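Dovgate Campaign Planner: what it does, what it costs and how I use it

Home > Shop > Planning tools > Email and newsletters

Price: $401 per year, per workspace
Seats included: 8
Setup call: included
Item no. 895

Hi, I'm Hipólito Iturra, and I build Dovgate. I also answer most of the support mail, so if you write in with a question about this page you'll probably get me (mornings are best, I'm useless after four).

Dovgate is a planner for people who send marketing email. It doesn't send the email. You keep whatever sending service you have now, and Dovgate sits in front of it and holds the calendar, the drafts, the approvals and the notes on who gets what. I made the first version for myself when I was running newsletters for three shops at once out of one horrible spreadsheet, with colors that meant something in May and something else by September. I still have that spreadsheet. I open it when I'm feeling too pleased with myself.

What you get

The calendar is the part you'll look at all day. Every campaign is a card, and the card carries its subject line, its audience, the person writing it and the person who has to say yes. Drag it to another date and everyone attached to it gets one message. One! The old version sent a message for each change, and a customer who was reshuffling her whole holiday season managed to bury her boss in alerts before lunch. I fixed it that same evening.

Then there are overlap warnings. Say you've got a spring sale going to everybody and a loyalty offer going to your best customers the same morning. Dovgate puts an orange bar across both cards and tells you how many people are on both lists. You can ignore it (there's a button for that, and I don't nag), but you'll have seen it.

Approvals work by link. Your client or your manager gets a page with the draft on it and two buttons, and they don't need an account. They can leave a comment on any paragraph. If they reply by email instead, which mine always did, the reply lands on the card anyway.

There's also a subject line drawer. I throw every idea in there, good or bad, and pull one out when I'm stuck. It's searchable, and it shows you if you've used a line before and when. I'm fonder of this than of anything else in the product, and I think four people use it.
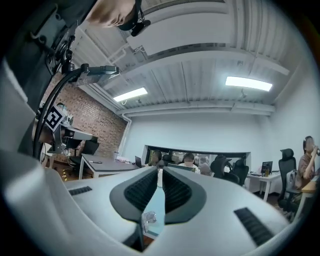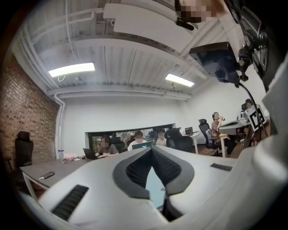

Getting your stuff in

You can import a spreadsheet, and it's fairly forgiving about column names. If your dates are a mix of styles, it'll ask you about the confusing ones and leave the rest alone. My test file for this has 533 rows and came from Abelardo Villalba at Clastville, who has been a customer since the ugly beta and whose date column was a real education. It goes in clean now, so I feel pretty good about yours.

Audience lists don't have to be imported at all. Dovgate can read the list names and sizes from your sending service and compare them there, so the addresses themselves stay where they are. If you'd like to compare lists from two different services, you'll need to upload scrambled versions of them, and the help page walks you through that. It's a bit fiddly the first time. Book the setup call and we'll do it together.

What it won't do

I'd like you to know this before you pay me. There's no sending, like I said. There's no design editor either, only text and links, with a spot to attach your finished layout. It won't write your copy. Reporting is thin: you can pull open and click numbers onto a card after a send, and you can sort by them, but if you want charts with trend lines and a logo on top for your board meeting, get a reporting tool. A few customers use Clesau for that, and the export file lines up with it fine as far as I've heard. I don't make anything on the recommendation.

No phone app, either. The website works on a phone, and approving a draft from one is easy enough. Moving cards around with your thumb is not something I'd do for fun.

Who it suits

Small teams, mostly. Shops with one or two marketing people, little agencies, a couple of museums, one very organized bakery chain. If you're sending one newsletter a month then a paper calendar is cheaper and I'd go with that. If you've got 30 people and a legal department, you'll run out of seats and patience. In the middle, where three or four of you are sharing a calendar and stepping on each other's sends, it's really nice to have.

The Huenchumán add-on

This one's optional and it's for agencies. It gives each client a separate calendar with its own approval page, and gives you one combined view over the top so you can see your whole week. Clients can't see each other. You can copy a campaign from one client to another as a starting point, and it strips the names and links out when you do (please still read it over before it goes anywhere). Ask me for a price, it depends on how many clients you have and I'd rather talk than make a table.

Paying and canceling

It's billed once a year by card or invoice. The first month is refundable in full, just send me a line, and you don't have to tell me why, though I do like hearing it. After that the year runs out and you can turn off renewal on the account page whenever you like. You'll get a reminder two weeks before anything is charged.

If you leave, take everything with you. The export gives you every card, comment and subject line in a plain spreadsheet, and I keep your workspace for 90 days in case you change your mind, then it's deleted for good.

Common questions

Can I add more seats? Yes, in pairs, from the account page. People who only approve don't count as seats.

Does it handle time zones? Each workspace has a home time zone, and any card can have its own on top of that. The card shows both times.

Can I plan social posts in it? You can, and some folks do. Pick "other" as the card type. There's nothing clever behind it, it's just a card on a date.

Is there a discount for nonprofits? There is! Write to me before you order and I'll send you a code.

Add to cart | Book a setup call | Ask Hipólito a question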